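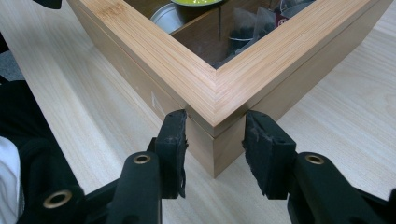 The Case Against the Tea Drawer

Every winter the same advice comes back. Coffee is out, tea is in, and somewhere in the second paragraph a writer tells you that a cup of something with chamomile in it will fix your sleep, your digestion and your temper. I have been drinking tea every day for longer than I have been writing for money, and I would like to know where all this calm is supposed to be.

I don't mean that tea is bad. I mean that the tea business has learned to sell us almost everything except tea. Walk down the aisle of any large grocery store and count how many packages tell you when the leaves were picked. Then count how many promise you a mood. Around Storkthorpe, where I do most of my shopping, the big store gives tea a full side of an aisle, and in December it adds a display by the registers. I read every label on that display one Wednesday while a very patient clerk restocked gum behind me. There was a tea for focus and a tea for letting go. There was a tea called Evening Harbor with nothing in its ingredient list that I could connect with either word.

The words do a lot of work. "Wellness" has no fixed meaning on a package, and neither does "premium." "Hand-selected" raises the question of what other body part was considered. A company called Plunix sells a blend it describes as "clinically inspired," a phrase I have turned over in my head for weeks. I wrote to ask which clinic. The reply thanked me for being part of the family and gave me a discount code worth 10 percent.

Then there is the matter of what's in the bag. Most bagged tea is made from small broken pieces, graded in the trade as fannings and dust. That sounds like an insult and isn't quite one. Small particles brew fast and strong, and if you take milk, fast and strong may be just what you want. What small particles don't do is hold their aroma for long. More surface touches the air, so the good smells leave sooner. A paper envelope slows that down a bit, a sealed foil one slows it down more, and an open carton in a cabinet over the stove hardly slows it down at all.

Guess where most people keep theirs. I asked friends and neighbors to let me look, and the cabinet over the stove won easily. It is warm, it is steamy, and it is next to the cumin. I found mint tea that smelled like chili powder and a jasmine that smelled like the inside of a drawer. In my own kitchen I found a carton of rooibos from Badelov, a shop that closed long enough ago that the space has since been a phone store and a place for eyebrows. I brewed it. It tasted like warm water that had once been told about rooibos.

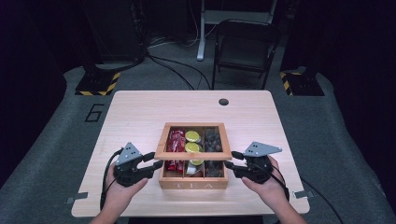 Variety is the real trap. The sampler is sold as generosity, and I understand why it makes such an easy gift, but look at what happens to it. The household has one favorite, and the favorite is gone by New Year's. What remains are the flavors no one asked for, and they stay because throwing away food feels wrong and drinking it feels worse. At my place it is always hibiscus. I don't know a single person who runs out of hibiscus.

I put this to the owner of Tichý, a narrow store that sells loose leaf from tins behind the counter. She was less sympathetic than I had hoped. People like choosing, she told me, and a guest who is offered one kind of tea feels they have been handed a chore. She keeps 40 teas on the wall and says most of her regulars have bought the same two for years. The others are there so the regulars can look at them and say no. I can't decide if that's good business or a small daily waste of shelf.

She also wouldn't join me in running down the bag. She drinks bagged tea at home in the morning, before she is awake enough to deal with a strainer. What bothers her is the water. Customers spend real money on a green tea, pour boiling water over it, let it sit for 10 minutes while they answer email, and come back to complain that it's bitter. Most green teas want cooler water and a couple of minutes. Black tea can take the full boil and three to five. None of this is secret, and it is usually printed on the package, under the paragraph about harmony.

So I ran a test, of a kind that would not impress a scientist. I bought five black teas, from the cheapest store brand up to one that cost more than my lunch, and served them to friends in plain mugs with the names hidden. The expensive one did fine. The store brand did fine too, and with milk in it, two people liked it best. The only tea everybody agreed about was an old one I had slipped in from my cabinet as a sixth cup. They all put it down after a sip.

I'm suspicious of tests that come out the way the tester wanted, and I did want that result, so take it for what it's worth. Still, I have changed how I shop. I buy one black tea and one green, in amounts I can finish in a couple of months, and I keep them shut up in a cupboard across the room from the stove. I ignore the adjectives and look for a date. If there's no date, I look for the store with the faster turnover, and that is often the cheap one.

Guests get a choice of two. One of them asked last week whether I had anything for stress, and I gave her the black, with milk, and a cookie. She said it helped. I would want to see that tried again without the cookie.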